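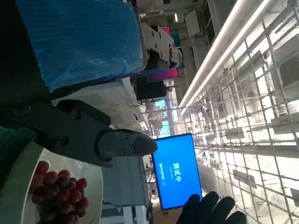
Romain Chevalier 读过本文初稿后提出，把葡萄归入“适合用盘子盛的水果”过于草率，他自己家里从来只用碗，盘子留给切开的瓜和橙子；他还认为，受访者谈到盘与碗时，说的往往是手边有什么，很少真正涉及器形。这一意见促使我们把原来的第4节拆开，先讨论盛器的选择，再讨论口沿与内壁，最后才谈份量的估计。以下各小节均按此顺序展开。

## 4.1 盘与碗的选择

访谈在 Flunstead 和 Felville 两地进行，受访者共30人，均在家中日常负责备餐或摆桌。访谈记录切分后得到823条与盛器有关的陈述，编码规则见第3节。所谓“一条陈述”，指受访者就某一件器物或某一次盛放所作的完整判断，中途改口的，按最后的说法计。

在这些陈述里，盘与碗的区分远没有餐具目录里那样清楚。不少受访者把深一点的盘叫作碗，也有人把浅碗叫作盘，同一人在前后两段谈话里换用两种叫法的情形也不少见。追问之后，他们给出的依据大致有两类。一类看深浅：放进去的东西如果高不过口沿，就是碗；高过了，就是盘。另一类看用法：端起来用的是碗，放在桌上用的是盘。按前一类依据，同一件器物会随着盛放的多少改变名称，这在编码时造成了一些麻烦，我们最终保留了受访者的原话，另加一栏记录器形。

水果的情况又有所不同。谈到米饭、汤、面条时，受访者几乎不假思索；谈到水果，多数人要停下来想一想，有几位还起身去看了橱柜。一位 Flunstead 的受访者说，苹果放在哪里都行，葡萄却要看是整串还是摘下来的。整串的葡萄有梗，放进深碗里，梗会把果粒顶起来，取的时候容易连带拉出一大片；摘下来的葡萄没有这个问题，但放在平盘上会滚。这段话后来在其他访谈中以不同形式反复出现，我们将其归纳为“梗”与“滚”两个编码。

“梗”的陈述多与碗相连，“滚”的陈述多与盘相连，方向都是负面的，即受访者主要在说某种盛器为什么不好用。正面的理由较少，也较为零散，例如盘子好擦、碗好叠、白色的器皿显得果皮颜色深。最后一点值得单独提一下。白色器皿在两地的家庭中都很常见，受访者谈到深色葡萄时常常顺带提到它，谈到浅色葡萄时则没有人提。图1中白色圆盘里的葡萄呈暗红色，果粒紧挨在一起，果皮上有几处较亮的红色反光，与受访者描述的“显颜色”的效果相近。至于这种对比是否会影响取食的多少，本研究的材料不足以回答。

Chevalier 所说的“手边有什么”，在数据中确实占有位置。有相当一部分陈述完全不提器形，只说那只碗正好晾在架子上，或者盘子都在洗碗池里。我们起初把这类陈述作为无效材料剔除，后来恢复了它们，并单列为“就近”一类。恢复之后，葡萄与盘的对应关系减弱，与碗的对应关系没有明显变化。因此，初稿中的表述应当修正为：在可以自由选择的情形下，受访者对盛放葡萄的器形有偏好，但偏好很容易让位于便利。

## 4.2 摆桌任务中的器物

访谈之外，我们在 Flornthorpe 的工作间安排了摆桌任务。所用器物从8户受访家庭的常用餐具中选定器形，再统一购置白色的同类产品，以免花纹和颜色干扰判断。每轮任务使用约500克葡萄，去梗与不去梗各作一轮，葡萄在任务之间更换。桌面铺设带网格的切割垫，网格便于核对器物放置的位置，垫子本身也能减轻器底与桌面的碰撞。

选用切割垫之前，我们试过桌布和硬质餐垫。桌布容易起皱，碗放上去以后略有倾斜，受访者会下意识地去扯平它，任务因此中断。硬质餐垫平整，但尺寸偏小，一只大碗和一只盘子并排就已经占满。切割垫的缺点是看上去不像餐桌，有受访者说像是在做手工。考虑到本节关心的是器物之间的关系，餐桌的气氛暂不在考察之列，我们接受了这一缺点。 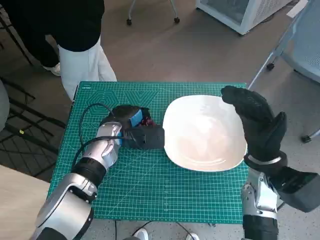 任务的要求写得很短：把水果摆到自己觉得合适的器皿里，摆好后说明理由。没有规定先后，也没有规定必须用完全部水果。大多数人先选器皿，再动水果；少数人先把葡萄摊开看看有多少，再去找大小合适的碗。后一种做法在去梗的那一轮里更多，原因可能在于散开的果粒更难凭一眼判断总量。

器皿在桌上的位置也有规律可循。浅盘通常放在离身体较近的一侧，深碗则偏向桌面中部或惯用手一侧。受访者很少对此作出解释，问起来只说“顺手”。我们比较了访谈中关于“顺手”的陈述，发现这个词至少包含两种意思：一是手不必伸得太远，二是手不必越过别的东西。碗的边缘较高，越过一只碗去取盘里的葡萄，袖口容易碰到碗沿，这可以解释为何盘与碗并用时，盘几乎总在近处。

还有一个细节与碗的形状有关。预备任务时，我们同时准备了正圆口和圆角方口两种大碗。图2中白色瓷碗的口沿即为圆角方形，内壁下部隐约可见同心的细棱。圆角方口的碗在桌上有方向，受访者放下之后常常会再转一下，使一条边与桌沿平行；正圆口的碗没有方向，放下就不再动。多出来的这一次转动很短，但在盛有去梗葡萄时，转动会使果粒重新分布，原先堆起的尖顶塌下去，看上去便少了一些。有受访者为此又添了一把葡萄。这一观察提示，口沿的形状可能通过摆放动作间接影响盛放量，后续研究若以称重为主要手段，应当在转动之后再称。

## 4.3 口沿、内壁与“满”的判断

何时算“满”，是访谈中分歧最大的问题。对于汤，受访者的回答相当一致，离口沿留出一指左右即可；对于水果，有人以口沿为界，有人以不滚落为界，还有人认为水果碗根本不存在满不满，只有好看不好看。Bailly 的预访谈中也出现过同样的分歧，当时我们以为是提问方式造成的，改换问法以后分歧依旧，故予以保留。

以口沿为界的受访者，大多有一条假想的水平线。他们会蹲下或者偏过头，从侧面看果粒有没有冒出来。以不滚落为界的受访者则不看侧面，他们用手轻推碗壁，看最上面一层动不动。两种做法得到的盛放量相差多少，取决于碗口的宽窄：碗口越宽，堆起的部分越平缓，两种做法的结果越接近。 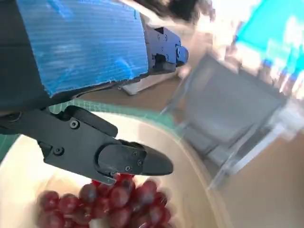 宽口碗在任务中被选用得最多，但受访者对它的评价并不统一。喜欢它的人说取放方便，手可以从任何一侧伸进去，不会碰到边；不喜欢它的人说占地方，而且葡萄放少了显得寒酸。“显得少”这一说法多半针对内壁可见的面积。碗口宽、内壁又光滑的碗，例如图3中那只白碗，口沿宽阔而弧度平缓，内里是浅浅的奶油色，带着柔和的反光，只要果粒没有铺满，余下的内壁就会一直留在视线里。受访者在这类碗前往往会继续添加，直到看不见碗底为止。换用较窄的碗，同样数量的葡萄早已遮住碗底，添加便在更早的时候停下。

由此可以得到“满”的第三种判断依据，即碗底是否被遮住。这一依据在访谈中很少有人主动说出，在任务中却相当常见。我们回头检查了编码，发现有些原先归入“好看”的陈述，例如“露着底不像样”“太空了，再来点”，实际上指的就是碗底。重新归类之后，“好看”一类缩小，剩下的主要是颜色搭配和果粒朝向方面的意见。

内壁的光滑程度带来另一个问题。果粒在光滑的斜面上会向中心滑，受访者如果先沿碗边放，葡萄会自己聚到碗底，摆放的人就得重新开始。习惯用这类碗的人从中间放起，一层一层往外铺。不习惯的人常在开始时沿边放一圈，看到它们滑下去以后才改变做法。两种人的最终盛放量没有可靠的差别，差别只在动作的次数上。至于碗内若有细棱，是否能留住果粒，受访者意见不一，多数人认为棱太浅，起不到作用，只是洗的时候要多抹一下。

带梗的葡萄情况较为简单。整串放下去，梗的长短决定了高度，内壁是否光滑几乎无关紧要。受访者一般只调整一两次，把梗转到背面或压到下面，便认为摆好了。有人会用剪刀把大串分成小串，分开以后每人可以拿走一小串，碗里也不会留下光秃的梗。采用这种做法的受访者对盘的评价明显较高，理由是小串在盘上不滚，彼此之间也能留出空隙。

## 4.4 对初稿结论的修改

初稿把盛器分为“展示型”和“收纳型”两种，盘属于前者，碗属于后者。经过上述分析，这一划分难以维持。宽口碗在访谈里常被归为收纳的器具，在任务里却按展示的要求去摆，受访者在意碗底露不露、果粒朝哪边，与对待盘子的态度相近。较深的窄口碗才比较符合“收纳”的说法，而它恰恰是受访者最不愿意拿来盛葡萄的一种。

我们改用两个连续的维度来描述：一是空置时内壁可见的程度，二是果粒在其中移动的自由程度。平盘几乎没有内壁，果粒移动自由；宽口碗内壁可见程度高，果粒向中心聚拢；窄口深碗两项都低。带梗与去梗的差异主要体现在第二个维度上，颜色的作用则暂时放在两个维度之外处理。“就近”一类陈述不进入这一描述，只在第5节讨论选择偏好的强弱时使用。

需要说明的是，两地家庭的橱柜条件不同。Felville 的受访者多用开放式层架，大碗放在外侧，取用较方便；Flunstead 的受访者多把大碗叠在柜子深处，平时不大拿出来。任务中所有器皿一律摆在外面，消除了这种差别，因此任务所得的宽口碗选用情况可能高于日常。第5节比较两地数据时，将访谈陈述与任务记录分开列出，不作合并。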